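Plastic drinks bottle

Last updated: December
38 shares | 4 comments

The plastic drinks bottle is a light, closed container for water, fizzy drinks, squash, juice and the like, made by blowing air into a warm blank of plastic inside a mould. It is among the most familiar things in any kitchen, office or railway carriage, and for that reason a good deal of everyday housekeeping is given over to gathering bottles up and putting them where they belong. This article deals with the bottle itself, with its parts, and with the small but rather pleasing business of clearing empties away.
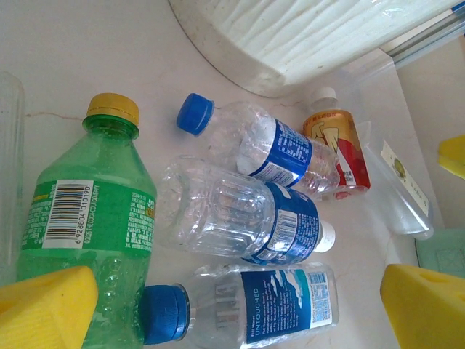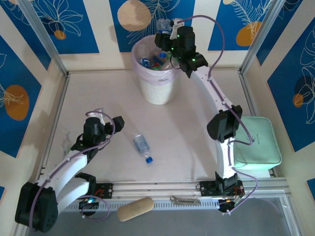 Drinks bottles with their caps on, and a lined bin with a bottle held over it.

Should the cap be left on an empty bottle when it is thrown away?
Most collectors now prefer the cap to stay on, screwed down after the bottle has been emptied. A loose cap is small enough to slip through sorting screens and be lost, while a cap that travels with its bottle can be separated later on, after shredding. Local rules do differ, so the leaflet that came with the bin is always worth a glance.

Parts of the bottle

A bottle has a neck, a shoulder, a body and a base, and each of these has been fussed over by designers far more than one might imagine when reaching for a drink on a warm afternoon. The neck carries the screw thread and a collar just beneath it, by which the bottle is held while it is being filled. The shoulder slopes outwards to the body, and the body is often given ridges or dimples, which stiffen a thin wall and also give the fingers something to grip. Anyone who has squeezed a very light water bottle will know the crackle it makes, and will know too how readily it folds in the middle once the cap is off!

The base depends a good deal on what is inside. Still water presses only gently on its bottle, so a fairly plain base with a shallow dome will do. Fizzy drinks push outwards in every direction, and their bottles usually stand on a ring of little feet (most often five) with a rounded underside between them.

Caps and labels

Caps are normally made from a different plastic from the bottle, a slightly softer one, and this is a help to the recycler: once everything has been chopped into flakes and tipped into water, the cap material floats and the bottle material sinks. Cap colours are chosen mostly by the drinks maker and tell the sorter very little. White and blue are common on water, though there is no rule about it, and a household that saves caps in a jar for children's crafts will soon have a cheerful mixture.

Labels are wrapped around the body as a paper or film band, or shrunk on as a sleeve. A wrapped label can generally be peeled away in one go if one finds the glued edge and pulls slowly. Few collections insist on this, but many people like to do it anyway, and there is a certain quiet satisfaction in it.

Clear and coloured plastic

Clear plastic is the most useful to recyclers, as it can be made into almost anything afterwards, including more clear bottles. Green was for many years the traditional colour for lemon and lime drinks, and green bottles are usually sorted into a batch of their own, to be turned into strapping, fibre or further green goods. Several makers have given up green in favour of clear for just this reason.

Clearing away empties

The usual order of work is a simple one. Tip out the dregs, give the bottle a quick rinse if it held anything sugary, squash it lengthways, and screw the cap back on so that it stays flat. Bottles left lying on a table have a great fondness for rolling, and it is kinder to one's patience to take the nearest to the edge first and work inwards.

A liner makes the bin much easier to empty, provided the rim of the bag is folded well over the top, so that it does not slide down when something is dropped in. Where bottles are collected separately from other rubbish, a second bin beside the first saves a great deal of picking through later. Wipe-clean bins suit kitchens best; woven or textured ones look friendlier in a sitting room, but they do need that liner, as spilt cola is a misery to get out of the pattern.

Local practice

The market town of Stotusbridge keeps a bottle bank beside its bus shelter, emptied in the early morning, and its sorting yard at Cladlow packs the squashed bottles into bales of 300 kilograms. The neighbouring parish of Zisumlow prefers a doorstep sack, and 364 households there have signed up for it. Chou, a small tea room on the Stotusbridge road, has 101 bottles hung from its back fence as planters, each cut open along one side and filled with compost, and in a good summer the strawberries are well worth the walk.

See also: Bottle cap; Kitchen bin; Bin liner; Deposit return

We use cookies to remember your reading preferences. Accept | Manage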